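Pokwood Ojala 2 – Plattenspieler mit Riemenantrieb
10. März, von der Theke bei Tindau Phono

Also gut, der Ojala 2 ist da! Ich hatte ihn im Newsletter schon dreimal angekündigt und dreimal wieder zurückrudern müssen, weil Pokwood mit den Hauben nicht nachkam. Jetzt stehen die Kartons hinten im Lager, einer ist offen, und der läuft seitdem bei mir zu Hause auf dem Sideboard. Preis: 719 Euro, mit montiertem Tonabnehmer, Haube und Filzmatte.

Kurz zur Einordnung für alle, die Pokwood noch nicht kennen: Das ist eine kleine Firma, die lange nur Ersatzteile für ältere Laufwerke gemacht hat, also Riemen, Lager, Gegengewichte, solche Sachen. Der erste Ojala kam dann eher nebenbei und war ein ziemlicher Brocken, den man mit viel Geduld einstellen musste. Ich mochte ihn trotzdem sehr, habe ihn aber nur Leuten verkauft, die Spaß am Schrauben hatten. Beim Zweier kann ich das entspannter sehen. Den würde ich auch jemandem hinstellen, der gerade die Beatles-Platten vom Vater geerbt hat und einfach nur hören will, wie die zweite Seite von Abbey Road am Stück klingt.
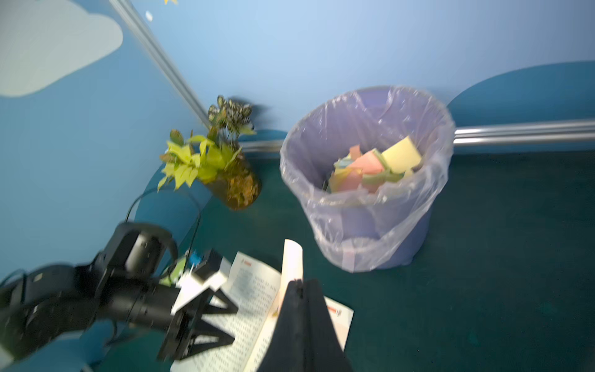 Papierkorb mit bunten Haftnotizen vor hellblauer Wand

Was sich gegenüber dem ersten Ojala geändert hat

Am meisten freut mich der Geschwindigkeitsschalter. Beim alten Modell musste man für Singles den Teller abnehmen und den Riemen umlegen, das macht man zweimal an einem Abend und dann hört man eben keine Singles mehr. Jetzt ist vorne links ein Drehknopf mit drei Stellungen (aus, 33, 45), und fertig. Meine Kiste mit Siebenzollern ist dadurch nach Jahren wieder in Bewegung gekommen, lauter Sechziger-Beat, vieles davon vom Flohmarkt und in einem Zustand, über den wir hier nicht reden müssen.

Der Tonarm ist neu. Gerade Bauform, feste Headshell, die Auflagekraft stellt man hinten am Gewicht ein und das Antiskating über ein kleines Rädchen statt über den Faden mit dem Gewichtchen, den beim Einser jeder irgendwann verloren hat. Wer gern zwischen mehreren Systemen wechselt, wird an der festen Headshell weniger Freude haben. Dafür wackelt nichts, und bei normalen Tonabnehmern in dieser Klasse ist mir das deutlich lieber.

Der Motor sitzt jetzt in einer Gummiaufhängung und ist vom Chassis besser getrennt. Mit dem Ohr am Gehäuse höre ich ihn noch ganz leise, vom Sofa aus überhaupt nicht. Und in den leisen Einlaufrillen, wo man beim Vorgänger manchmal so ein tiefes Grummeln hatte, ist jetzt Ruhe.

Geblieben sind der schwere Teller, die drei höhenverstellbaren Füße und das fest angebrachte Netzteilkabel. Letzteres finde ich schade, es könnte für manche Regale länger sein. Messt vorher nach, wo eure Steckdose sitzt!

So klingt er bei mir

Ich teste immer mit denselben Platten, sonst kann man ja nichts vergleichen. Zum Anfang eine abgenudelte deutsche Pressung von Rubber Soul, die schon auf Partys gelaufen ist, bevor ich geboren wurde. Auf einem schlechten Dreher ist das nur noch Geknister mit ein bisschen Gesang dahinter. Auf dem Ojala 2 bleibt das Knistern natürlich da, es liegt aber irgendwie neben der Musik, und die Stimmen stehen schön frei davor. Dann Abbey Road in einer neueren Pressung, wegen des Basses. Come Together ist so ein Stück, bei dem ein Plattenspieler schnell dick und träge wird. Hier bleibt es federnd, man kann dem Basslauf folgen, und das Schlagzeug hat Holz und Fell statt nur Bumm.

Zum Schluss etwas ganz Gemeines, nämlich Klavier. Lange ausklingende Töne verraten jede kleine Schwankung im Gleichlauf. Beim ersten Auflegen dachte ich kurz, ich höre etwas, das war dann aber die Platte, die leicht exzentrisch gelocht ist (habe ich mit einer anderen gegengeprüft). Für einen Riemenantrieb in dieser Preislage bin ich da sehr zufrieden.

Wo er an Grenzen kommt: Bei sehr lauten, sehr dicht gemischten Platten auf den innersten Rillen wird es mit dem mitgelieferten Tonabnehmer etwas scharf. Das liegt an der einfachen Nadel, und die kann man später gegen eine feinere aus derselben Reihe tauschen, einfach abziehen und die neue draufschieben. Ich würde die erste aber in Ruhe runterhören.

Phonovorverstärker: den Plununis dazu?

Der Ojala 2 hat keinen eingebauten Vorverstärker. Wenn euer Verstärker einen Eingang hat, an dem „Phono“ steht, dann braucht ihr nichts weiter. Steckt ihn einfach dort ein, klemmt das Massekabel an die kleine Schraube daneben und los geht’s. Wenn ihr so einen Eingang nicht habt – bei vielen neueren Geräten und bei Aktivboxen ist das so –, dann muss etwas dazwischen.

Ich verkaufe dazu meistens den Plununis für 295 Euro. Das ist viel Geld für eine kleine Kiste, und ich sage im Laden jedem, dass es am Anfang auch ein einfacherer tut. Der Plununis lohnt sich, wenn ihr vorhabt, beim Tonabnehmer irgendwann aufzusteigen, der kommt nämlich mit Moving Magnet und Moving Coil klar und hat hinten Schalterchen für die Anpassung. Bei mir laufen die beiden seit Wochen zusammen und ich habe noch keinen Grund gefunden, wieder umzustecken.
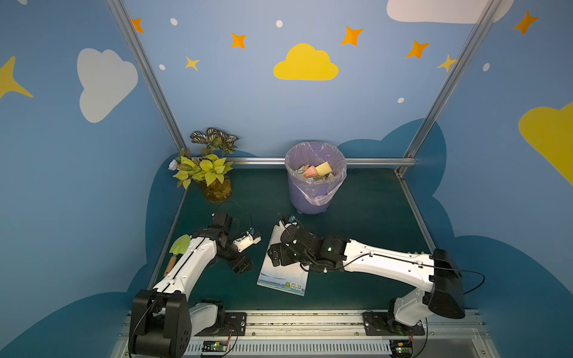
Arbeitsfläche von oben, mit zwei Roboterarmen an der vorderen Schiene

Aufstellen und einstellen

Ihr bekommt den Spieler von mir vormontiert. Das heißt, ich packe jedes Gerät aus, justiere den Tonabnehmer mit der Schablone, stelle die Auflagekraft ein und lasse eine Plattenseite durchlaufen. Danach wird alles wieder so verpackt, dass es den Versand übersteht, und dazu müssen Teller und Gegengewicht runter. Zu Hause bleiben euch also ein paar Handgriffe:

- Transportsicherung am Tonarm lösen, das ist das Stück Schaumstoff unter dem Bügel. Bitte aufheben!
- Teller auf die Achse setzen, langsam, der soll von selbst nach unten sinken. Nicht drücken.
- Riemen um Subteller und Pulley legen. Er soll mit der glatten Seite nach innen laufen.
- Gegengewicht aufschrauben bis zu dem Strich, den ich mit Bleistift markiert habe.
- Füße so drehen, dass der Spieler gerade steht. Eine Wasserwaage aus dem Baumarkt reicht völlig, auf den Teller legen und einmal drehen.

Den Standort unterschätzen viele. Auf einem Holzdielenboden neben der Box wird kein Plattenspieler glücklich, der Ojala auch nicht. Wandregal ist super, ein schweres Möbel geht ebenfalls gut. Wenn es beim Gehen im Zimmer hüpft, probiert erst mal eine Steinplatte vom Gartenmarkt darunter, bevor ihr Geld für irgendwelche Absorber ausgebt.

Und macht beim Hören die Haube entweder ganz auf oder ganz zu. In der Mitte scheppert sie gern mal mit, das liegt an den Scharnieren und ist beim Zweier leider nicht besser geworden.

Was im Karton liegt

Laufwerk mit Tonarm, Teller, Riemen, Filzmatte, Haube mit zwei Scharnieren, Cinchkabel mit Massekabel, Gegengewicht, eine Papierschablone für die Justage und die Anleitung (die deutsche Übersetzung ist so lala, ich lege deshalb mein eigenes Blatt dazu). Eine Nadelbürste ist nicht dabei. Die bekommt ihr bei mir gratis, wenn ihr bei der Bestellung „Bürste“ ins Bemerkungsfeld schreibt.

Der Single-Puck ist übrigens aus Metall und kein Plastikteil mehr, das hat mich mehr gefreut, als es vielleicht sollte.

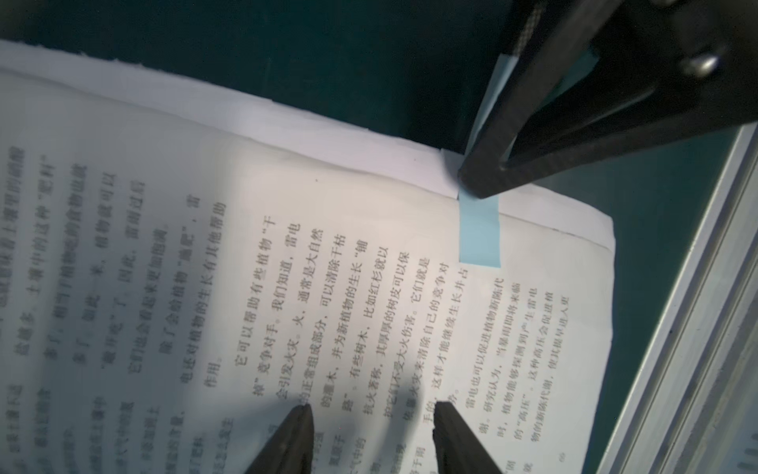

Lieferung, Rückgabe, Probehören

Auf Lager sind im Moment die Ausführungen in Nussbaum und in mattem Schwarz. Die weiße soll im Juni kommen, vorbestellen könnt ihr sie schon, ich buche erst ab, wenn ich das Gerät hier auf dem Tisch habe. Nach dem bisherigen Hin und Her mit Pokwood verspreche ich da aber lieber nichts.

Zurückgeben könnt ihr den Ojala 2 bei mir innerhalb von 90 Tagen. Das ist lang, ich weiß, aber einen Plattenspieler lernt man nicht an einem Wochenende kennen. Einzige Bitte: Originalkarton behalten und die Nadelschutzkappe draufmachen. Ohne Kappe kommt so ein Tonabnehmer grundsätzlich kaputt an, und dann muss ich ihn berechnen.

Wer in der Nähe wohnt, kommt am besten zum Probehören vorbei. Bringt eigene Platten mit, unbedingt! Mit meinen kenne ich den Klang auswendig und ihr habt nichts davon. Ruft nur kurz vorher an, damit der Hörraum frei ist und der Verstärker schon warm gelaufen ist.

Fragen, die ständig kommen

Kann ich meinen alten Tonabnehmer einbauen? Ja, wenn er die übliche Halbzollbefestigung hat. Schickt mir die Typenbezeichnung, dann schaue ich, ob er zum Arm passt. Bei sehr leichten, weichen Systemen aus den Siebzigern wäre ich vorsichtig.

Gibt es den auch mit USB? Nein. Wer digitalisieren möchte, nimmt besser ein kleines Audiointerface hinter dem Vorverstärker, das klingt besser und lässt sich später auch anders verwenden.

Kann der 78er? Leider nicht, der Motor gibt das nicht her. Für Schellack habe ich ab und zu gebrauchte, überholte Geräte hier, fragt einfach nach.

Wie lange hält der Riemen? Meiner am alten Ojala hat viele Jahre durchgehalten. Ersatz habe ich immer da, er passt an beide Modelle.

Nehmen Sie meinen alten Spieler in Zahlung? Kommt drauf an! Foto von vorne, eins vom Typenschild, zwei Sätze zum Zustand und ich melde mich.

Das könnte auch interessant sein
Plununis Phonovorverstärker MM/MC
Ersatzriemen für Ojala und Ojala 2
Nadelbürste mit Holzgriff
Innenhüllen für LPs, gefüttert
Singles aufbewahren: Kisten und Trennkarten
Plattenwäsche im Laden, so läuft es ab

Tindau Phono | Kontakt | Versand und Zahlung | Widerruf | Impressum | © Tindau Phono, alle Rechte vorbehalten | Nach oben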